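Krishnan signs on for 3 more years at Narkus

By staff reporter | Football

Midfielder Hafiz Krishnan has agreed to a new deal with Narkus that will keep him at the club for another three seasons, ending a month of talk about a move to Drellus.

The club confirmed the signing in a short statement on its website early in the evening. Terms were not released. Krishnan's old contract was due to run out at the end of the current season, and he would have been free to talk to other clubs from January.

Drellus had made two offers for the 27-year-old, both of them turned down. The second is understood to have included a young winger going the other way on loan. Narkus wanted cash or nothing, and the talks stopped there. 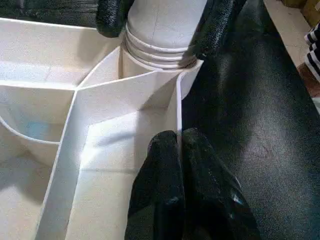 Krishnan joined Narkus from Adugna as a teenager and spent his first year in the reserves. He was used mostly as a left back in those days and only moved into midfield when injuries left the side short during a cup run. He has hardly been out of the starting team since, and has now played roughly 300 senior matches for the club in all competitions.

He is not a big scorer. He has four goals this season, two of them from free kicks, and his value to the side has been in winning the ball back and getting it forward early. Narkus have lost both league games he missed through suspension.

"I've been here a long time and my kids go to school here," Krishnan said after training. "I listened to what was out there. It would have been rude not to. But once the club put a proper offer on the table it was done in a couple of days."

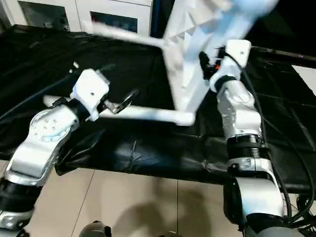 The news will be welcomed by supporters after a quiet few months in the transfer market. Narkus lost their first-choice goalkeeper before the season began and have relied on a loan player in his place. A second striker is still on the list, according to the club, although any new arrival is likely to depend on players leaving first.

There is also the matter of the captaincy. Krishnan has worn the armband while the regular skipper recovers from knee surgery – a spell that was meant to last six weeks and has gone well past that. The coach has said he will not make a permanent decision until the squad is back to full strength.

Narkus are fourth in the table, three points behind Joltovier, with a game in hand. The two sides meet next weekend at Joltovier's ground, where Narkus have not won in their past five visits. Krishnan is expected to start. He sat out part of training with a tight calf but finished the session with the main group.

Drellus, who are ninth, declined to comment on the contract. They are believed to be looking at other midfielders, including one from the Adugna academy.

Kick-off at Joltovier is at 3 pm.

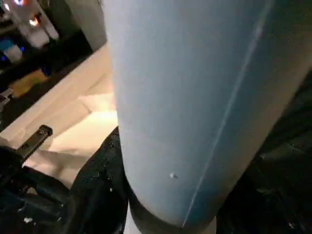 A pale blue cylinder, seen up close.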